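De: Tyson Després
Para: lista teleoperacion-manos
Asunto: Re: [manos] Enseñar a colocar fruta en un plato, ¿con guantes o con mandos?

Hola a todos:

Contesto a lo del sábado intercalando, que el mensaje traía mucha miga y no quiero dejarme nada.

> Estamos empezando con dos manos de varios dedos y queremos
> grabar demostraciones de coger una fruta y dejarla en un plato.
> Tenemos unos mandos viejos y un par de guantes prestados. ¿Con
> qué empezaríais? Con los mandos cierro bien la mano, pero el
> pulgar va siempre a su aire.

¡Guantes, sin dudarlo! Con los mandos acabas moviendo la mano entera con un gatillo, y para un cubo de espuma vale, pero en cuanto el objeto es ovalado necesitas decidir tú dónde apoya el pulgar. Nosotros pasamos 6 semanas con mandos en el proyecto Clundale y el cambio se notó la misma tarde en que me puse el guante - de repente pensaba en el limón y ya no en los botones.

Lo del pulgar a su aire me suena muchísimo. Casi siempre es la calibración: se hace con la mano abierta y con el puño cerrado, y la postura intermedia (que es la que usas para todo) queda interpolada de mala manera. Añadid una tercera postura, con el pulgar enfrentado al índice como si sujetarais un huevo, y repetidla cada vez que cambie la persona que lleva el guante. El limón va estupendamente para comprobarlo: dedos por encima, pulgar por debajo, y arriba.
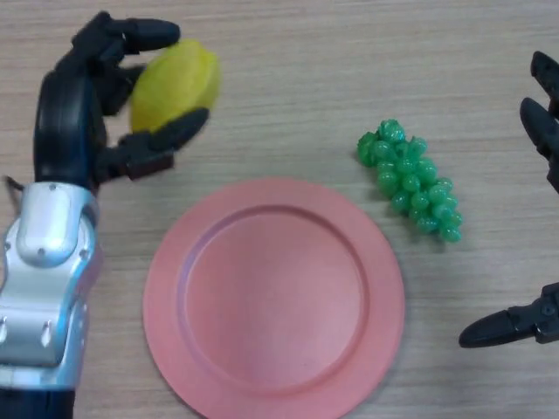 ¿Hay que mover las dos manos aunque la tarea sea de una sola?

Conviene llevar puestos los dos guantes y dejar la mano que no trabaja abierta y quieta en una postura cómoda. Si la segunda persona coge el hábito de jugar con ella mientras espera, eso también se graba y luego el modelo lo repite con un entusiasmo digno de mejor causa.

> ¿Cuántas demostraciones hacen falta para ver algo? Me han dicho
> cifras muy dispares y no sé si reservar un día o un mes.

Os doy las nuestras, que son de una tarea parecida y con fruta de plástico. En enero cerramos la tanda con 3723 episodios, y después de revisarlos nos quedamos con 2500. El resto lo tiramos nosotros: agarres corregidos tres veces, paradas larguísimas encima del plato, gente que hablaba con el de al lado y dejaba la mano colgada en el aire. Ahora prefiero grabar menos rato y con más ganas. Media hora por persona, pausa, y se cambia el operador.

Y mirad las grabaciones el mismo día, por favor. Li, la herramienta que usamos para repasar, las pone a cámara rápida y se ve enseguida quién duda antes de cerrar los dedos. A mí me sacó los colores: yo levantaba el limón y me quedaba pensando por qué lado entrar al plato. Lo arreglé ensayando el recorrido en vacío un par de veces antes de darle a grabar.
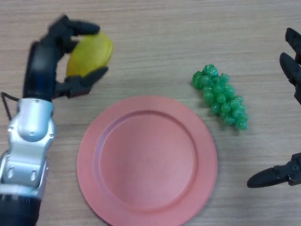
CÓMO ORGANIZAMOS CADA SESIÓN

Lo copio tal cual de nuestra hoja, por si os ahorra trabajo:

- Calibrar los guantes con las tres posturas. Si el pulgar baila, repetir.
- Plato delante, fruta repartida alrededor. Mover la fruta de sitio en cada episodio, y el plato cada 6.
- Empezar siempre con las dos manos abiertas.
- Coger, llevar, soltar. Un solo movimiento seguido, a ritmo tranquilo.
- Si se cae la fruta y la recuperas a la primera, el episodio vale y se marca como «recuperación». Si no, se corta.
- Terminar con la mano retirada, sin tapar el plato.

Las recuperaciones son mi parte favorita. Al principio las borrábamos todas y el robot, cuando se le escapaba algo, se quedaba pasmado. Guardamos unas cuantas y empezó a volver a por la pieza - ¡qué alegría aquel día!

> ¿Las uvas dan tantos problemas como dicen?

Dan los suyos. El racimo se agarra mejor por la parte ancha, y hay que acordar antes entre todos por dónde se coge, o tendréis cada episodio de su padre y de su madre. Yo las dejaría para cuando el limón salga con soltura.

El conversor de guante a mano que usamos es el Jimunico, con los límites de cada articulación puestos a mano. Dorker también lo hemos probado y va más suave, aunque mete un pelín de retraso que a mí me desespera y a otros ni les molesta. Si me decís qué guantes son los prestados, os paso el fichero de límites y lo adaptáis.

Un abrazo y contad qué tal,
Tyson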